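From: Vinzenz Wieser
To: Filach kitchen list
Date: 07/07/2020
Subject: Re: Breakfast table layout, revised item list

Dear colleagues,

Thank you for the comments received on the first draft. The relevant passage is quoted for reference:

> The draft asks for the toast to be plated before the board is
> cleared. Does this apply to the second slice as well? We would
> also like to know whether the mugs stay on the rack.
> Ní Chonaill office

The order stands as drafted. The toast with the fried egg goes on the round white plate, and the second slice of bread remains on the cutting board with the avocado and the cut lemon. The two whole lemons are placed on the paper below the board.

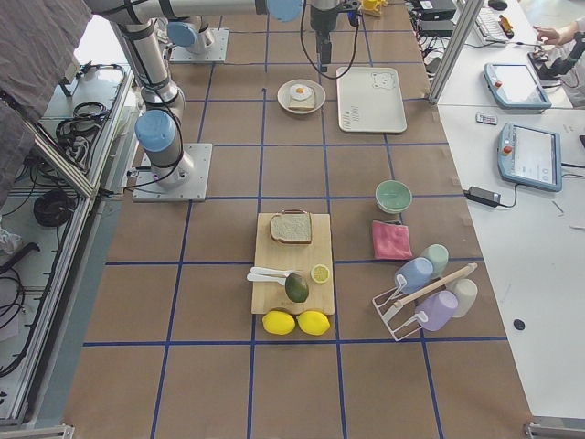

1. Cups and rack
The cups remain on the white wire rack, to the right of the board. Stock at Filach is 6 racks, and replacements should be requested through Seltell.

2. Bowl and cloth
The mint-green bowl is set beside the board, with the pink cloth folded below it.

3. Paper covering
The brown paper is to be replaced whenever it is stained. Roughly 100 sheets are held in store.

Further comments may be sent to this list until the end of July.

Sincerely,
Vinzenz Wieser
Firnell, Room 182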